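September 28, 2026

Vending shelf / snack label adhesion, bench notes

Picked up where I left off on the shelf-edge label job for Lacson. They want a price strip that stays put on clear acrylic and comes off clean when the price changes. Old strips leave a gum line that goes gray with dust. Everybody hates it.

Two adhesives on the bench. Pinberg removable (the blue liner) and the Truko low-tack, new roll, opened this morning. Lost 30 minutes to the slitter because the blade was in backwards. Was me, last week. Wrote it on the tape on the lid so it doesn't happen again.

Coupons first. Cut 16 strips, half of each, same width, wiped the acrylic with the mild soap mix and let it air dry. NOT alcohol – we crazed a whole sheet in January with alcohol on the cut edges and I'm not doing that again. Pressed down with the small roller, two passes, no leaning on it.

Pull results, by hand with the spring gauge, so take them for what they are:

Pinberg – holds fine, comes off in one piece if you go slow. Go fast and it tears at the notch. Left a faint haze on three coupons, wiped off with a dry cloth.

Truko – peels clean every time, but the ends lift. Worst on the ones I put over a bend. Flat coupons were ok.

So the lip is the whole problem. Flat face, either one works. Curved or raised front, the paper stock wants to spring back straight and low tack can't hold it down. Softer face stock would probably fix more than a different glue would. Should of thought of that before ordering the roll.

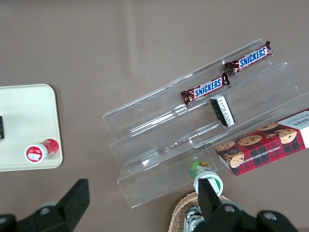 Clear tiered stand, raised lips, Snickers on the upper steps.

Tried the Truko with the corners rounded (coin as a template, scissors, ugly). Better. Lift starts later and stays small. Rounded corners cost nothing if we're making a die anyway. Put that in the note to Lacson as a yes.

Print side. Ran the strip artwork on the thermal stock, job 652. First pass too light, bumped the heat one notch, second pass good and black. Bar code scans on flat. On the bend the hand scanner misses unless you come at it square. Could shorten the code or turn it ninety degrees so the bars run across the bend. Turned version scanned first try but looks odd next to the price. Their call, I'll send both.

Also the price digits. They asked for thin lettering. Thin lettering behind a glossy lip under store lights is hard to read from standing height. I held one up at the counter by the sink and had to tilt my head. Going up one weight, not asking.

Joltilov called back re the film face stock. They have a matte one, thinner than the paper we use, sample sheets only for now. Asked for both thicknesses. No word on price and I didn't push. If it's much over paper then Lacson will say no and we're back to rounded corners and Pinberg.

Left on the bench overnight: four coupons of each on the bent pieces, by the window, sun side. Please don't move them. Please don't peel them "just to see". Pencil marks on the backs show where the ends were at close of day.

To do
– read the lift on the window coupons, mark in pencil again
– redo the fast pull on Pinberg with no notch, I think the notch is doing the tearing
– ask for die quote w/ rounded corners, both widths
– order roller sleeves, this one has a flat spot
– soap mix almost out, recipie is inside the cupboard door
– email Lacson the two code layouts

Slitter still makes the noise on the left side. Oiled it, no change.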